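From: Anqi Pan
To: Westov Residents list
Date: June 15, 2021
Subject: Re: Water pressure on the upper floors

Guilan Lei wrote:

> Has anyone else on the fourth floor or above noticed the water
> going weak in the mornings? Ours is fine by ten but before that
> the shower is hardly worth getting into. I rang Calbridge and
> was told it was the mains and to try the water company. The water
> company told me the mains are fine and to try Calbridge. I would
> like to know if it is the whole building or only our side before
> I ring either of them again.
>
> Also, does anyone know who services the pumps now?
>
> Guilan
> Flat 19

Guilan, all,

It is the whole building above the third floor, as far as I can tell. Suqin Su has it in her flat on the Dollstead Road side and we have it on the courtyard side. Below that the flats are fed straight from the mains, and the people I asked down there have noticed nothing. That points to the booster pumps and not to the street.

There are two pumps in the basement plant room. They are meant to take turns, and both should run together when demand is high. Nicanor Bravo let me look in through the door when he was down there reading the meters, and only one of them had its running light on. I am not an engineer and it may have been quiet at that hour, but I have asked Calbridge to confirm in writing that the second pump works. No answer yet. 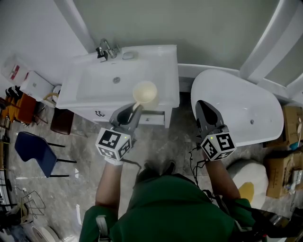
On who services them: it was Obeidat until the contract was changed last August. The budget sheet we were sent with the service charge has £1,396 against "pump maintenance" for this year, and the year before it was £1,204. So we are paying more, and I can't find any record of a visit in the plant room log. The last entry is signed by Obeidat. The log hangs on a string inside the door if anyone else wants to check it.

If you are reporting low pressure, please do the same simple test so that we can compare. Take a jug with a litre mark, open the cold tap at the kitchen sink fully and time how long it takes to fill. Do it once before eight in the morning and once in the early afternoon. Don't use the bathroom taps, as some flats have flow restrictors on those and some don't. Send me the two times, your flat number and which side you are on. I'll put them in one table and send it to Calbridge with a copy to the list.

Two other things while I am writing. Fengying Tang asked whether a shower pump inside the flat would help. Please don't fit one. The lease forbids it, and it would pull water away from your neighbours. And if your shower head hasn't been cleaned for a while, soak it in vinegar overnight before you do anything else – ours was half blocked with scale and that was part of the trouble.

Guilan, if you do ring Calbridge again, ask for a job number. They wouldn't give me one the first time and then said they had no note of the call. Mine is under general repairs, which seems to be the wrong queue, so ask for it to be logged as a communal fault.

Anqi
Flat 22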